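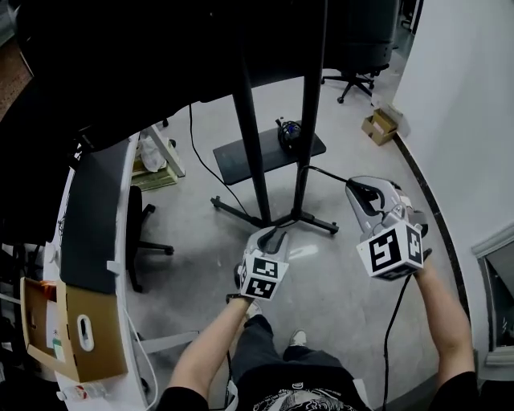
早上九点开始报名的规定,我想请各个儿童活动中心重新考虑一下。我们Zollville的儿童夏令营,每年春天都在一个工作日的九点整打开网上报名,热门的班15分钟以后就满了。管理的人觉得这样很公平:时间对大家是一样的,谁先到,谁先得。可是人在九点的时候,情况很不一样。请看照片里的人,左手握着一个,右手也握着一个,低下头,看得见自己的黑色T恤、裤子和鞋。要他在这一分钟填孩子的姓名、生日、过敏情况和紧急联系人,他得先把两只手空出来。很多做父母的人早上九点也是两只手都占着,有的在开公共汽车,有的在给病人翻身,有的在厨房切一天要用的菜。

我的中文是成年以后学的,有些地方写得可能不够自然,请读者原谅。我叫Jamshid Shahbazi,有两个孩子,搬到这里以前在Ikdale住过几年。中文是我妻子家的语言,我们这一带的华人家长很多,所以我想用中文把这个意见写出来。

我先说我自己的经历。今年2月,大女儿想参加Overgaard营地的游泳班。我提前一天建好了账户,把她的资料一项一项填好,打疫苗的记录也扫描了。第二天早上我在上班,我的工作是给人修锅炉,九点的时候我在一位客户家的地下室里,那里没有手机信号。我上来的时候是九点二十几分,游泳班旁边写着“候补”。我太太那天值早班,她的工作单位不让带手机进去。我们两个人都知道报名的时间,都准备好了,还是没有报上。

后来我听邻居Mirjam Jacobs讲,她报上了,但是她也不高兴。她的办法是请假半天,一台电脑、一个平板、一部手机同时打开,让她母亲也坐在旁边帮忙刷新页面。她说这样做像买演唱会的票。她有年假可以用,她的母亲也住得近。没有年假的人,老人在外国的人,怎么办呢?

我知道有人会说,名额就是这么多,总有人报不上,换什么方法都一样。这句话前一半是对的。游泳班一个池子只能有那么多孩子,救生员只有那么几个,我从来没有要求他们多收。但是后一半我不同意。报不上的人是谁,跟方法有很大的关系。用速度来选,报不上的常常是同一种家庭,今年是他们,明年还是他们。用抽签来选,今年你没有抽到,明年可能就抽到了。对一个孩子来说,十年里有几年能去,和一年也不能去,差别很大。

抽签的做法也不难。开放报名一个星期,这个星期里什么时候交表都可以,半夜也可以,在图书馆用公共电脑也可以。星期结束以后,系统随机排一个顺序,按照顺序给名额。兄弟姐妹可以绑在一起抽,不然哥哥去了妹妹没有去,家长还是要找人看孩子。去年没有抽到的孩子,今年多给一个签。这些规则写在一页纸上就够了,不需要请顾问公司。

Overgaard的营地主任Kobina Dramani给我回过一封信,写得很客气。他提到三个困难,我觉得应该认真回答,所以写在这里。

第一个困难是付款。现在的办法是报名和付款在同一个页面完成,不付款就不算报名。如果改成抽签,先报名后付款,有的家长抽到以后不付,位子空着,通知下一个人要花时间。我承认这是真的问题。可以给抽到的家庭四天的时间付款,过期就自动给候补的第一名。四天里总有一个晚上是空的。付款的方式也应该多留几种。我认识的家长里面,有人没有信用卡,有人只会用转账,有人愿意把支票送到办公室。在九点整的比赛里,这些人连起点都没有站上,网页等不到他们把支票写完。

第二个困难是系统。他们用的软件叫Stelamer,合同还没有到期,主任说里面没有抽签的功能。我不是做软件的人,不敢说得太多。但是把名单导出来,用普通的表格软件给每一行一个随机数,再排一次序,这个我儿子在学校里已经学过了。请两位家长代表到办公室看着做,做完以后把编号贴在门口,大家就放心了。

第三个困难是老家庭的意见。主任写道,有些家庭每年都来,他们习惯了现在的办法,如果今年忽然抽不到,会很失望。这一点我想了很久。我理解他们,孩子在营地里有朋友,有喜欢的教练。可是“每年都来”的家庭是怎么做到每年都来的呢?他们每年九点都能坐在电脑前面。我不怪他们,换成我,我也会这样做。但是公共的营地用的是大家的税,Zollville给Overgaard的场地补贴是写在预算里的。私人的俱乐部想怎么选会员都可以,拿补贴的地方应该多想一想。

也有朋友不赞成我。Setareh Mazandarani和我认识很多年了,她教小学,她的意见很直接:抽签对认真的家长不公平。她说,有的家长提前一个月就在日历上写好了日期,有的家长到了夏天才想起来,这两种人不应该一样。我同意认真应该有回报,所以报名应该有截止的日期,忘记的人就是忘记了。可是一个星期的期限已经可以分出认真的人和不认真的人。把期限缩短到15分钟,分出来的就是另外一样东西了,是谁的工作可以放下,谁家的网快。

还有一件小事,办公室的人可能没有注意到。报名系统只有英文。“waiver”这个词我第一次看见的时候,停下来查了字典,查完以后又把整段话读了一遍,因为下面要签字,签字的东西我不敢随便签。母语是英文的家长用几秒钟就过去了。如果有一个星期的时间,我可以慢慢看,也可以问别人。在抢名额的时候,认真读条款的人反而吃亏,这对营地自己也不好。他们难道不希望家长知道自己签了什么吗?急救的同意书、过敏的说明、谁可以来接孩子,这些都是应该慢慢填的。Nikau Mahuika在那里当过两个夏天的辅导员,他跟我说,开营第一天经常发现表上的电话号码是错的,要一个一个重新问。赶着填的表,当然会有错。

我们这个镇加上旁边的几个小区,上小学的孩子大约有3000个,营地不可能都收。我写这篇文章的时候也没有指望女儿今年能去,她现在报了图书馆的陶泥班,星期六上课,老师很好,她带回来一个歪的杯子,我每天用它喝茶。夏天的事情我们自己再想办法,可能送她到Ikdale的姑姑家住两个星期。

可是秋季的课程也快要报名了,网站上已经写了,还是工作日,还是九点整。我给市里的康乐部门写了信,请他们在秋季先拿一门课来试,比如初级游泳,其他的课不动。试完以后把报名的人数和住的区公布出来,跟往年比一比。如果结果没有变化,我愿意承认我想错了。信是用英文写的,中文的一份我放在图书馆的服务台,同意的家长可以去签名,签名不需要赶时间,图书馆晚上也开门。

2021年4月1日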